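Home | Features | Money | Letters

Khalil Sfeir has been told his fridge will save him £86 a year, and he would like to see the sums. "They never show you the sums," he says.

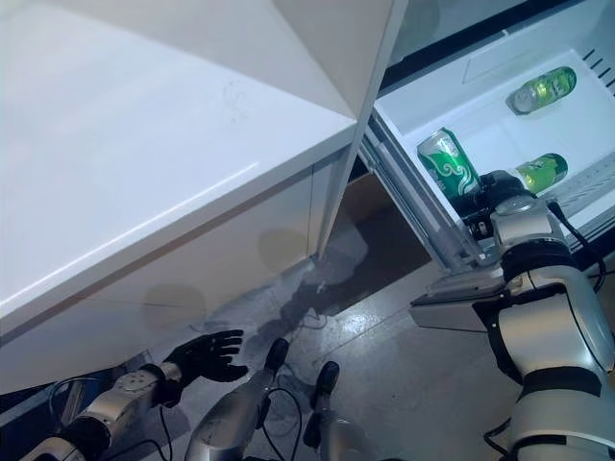 The figure came from Kemley, the shop that sold it to him. Sfeir kept his own meter readings from February and makes it nearer nothing. "I'm not calling them liars – I'm asking whose kitchen they tested it in."

He is no kinder about the five-year cover, at £105. "Read what it leaves out. The seals, for a start." 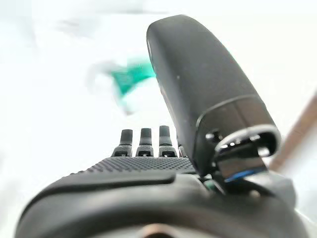
Would he buy again? "When this one dies. Not before, whatever the label says."

Contact us | © Gosel | Back to top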